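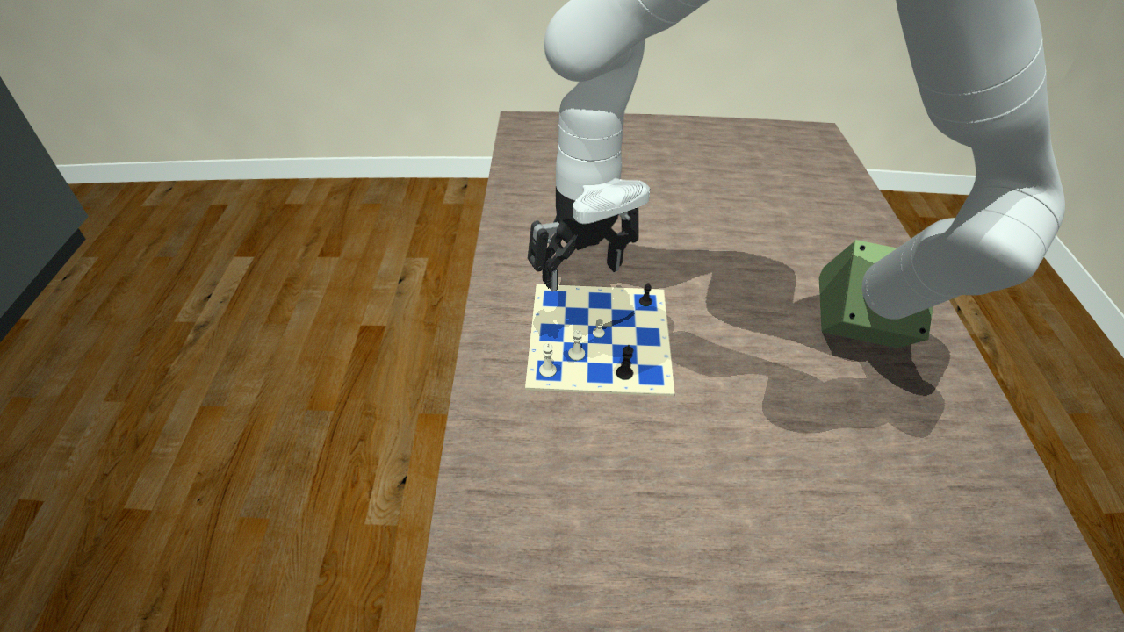

What's the normal time control for a club league match on a weeknight? Our bylaws don't say and I have to put something on the sign-up sheet.

Sixty minutes plus a 10 second increment is what most leagues near us use. It gets everyone out before the building locks.

Bassi62
We tried that at Hunthorpe in January and dropped it. Our older members hated the increment. We went back to 75 minutes flat and use a delay of 5 seconds.

pawn_storm_218
75 flat is too long for a weeknight. If both players use it all you're there two and a half hours, and that's before anyone sets up or argues about pairings. I'd go with 60+10.

Bassi62
Most games don't use it all. We start at 7 and I'm usually home by 9:30.

Zindness
Depends on your ratings too. Half our section is under 1,000 and they finish in 40 minutes whatever you give them. The long games are always on the top 2 boards.

quietmove
Do your clocks all do increment? Ours are a mix and the old ones don't. That decided it for us.

OP
Good point, I'll check the closet on Thursday. I know at least a few are the wind-up kind.

pawn_storm_218
Don't use wind-up clocks for league games. You'll get a flag dispute in the first round.

Bassi62
We used them for years with no trouble.

pawn_storm_218
And I've had to rule on three of those disputes. Buy digital.

Zindness
Whatever you pick, put it in writing with the late arrival rule next to it. We forfeit at 30 minutes.

OP
Going with 60+10 for now. Does anyone have a late arrival rule I can copy?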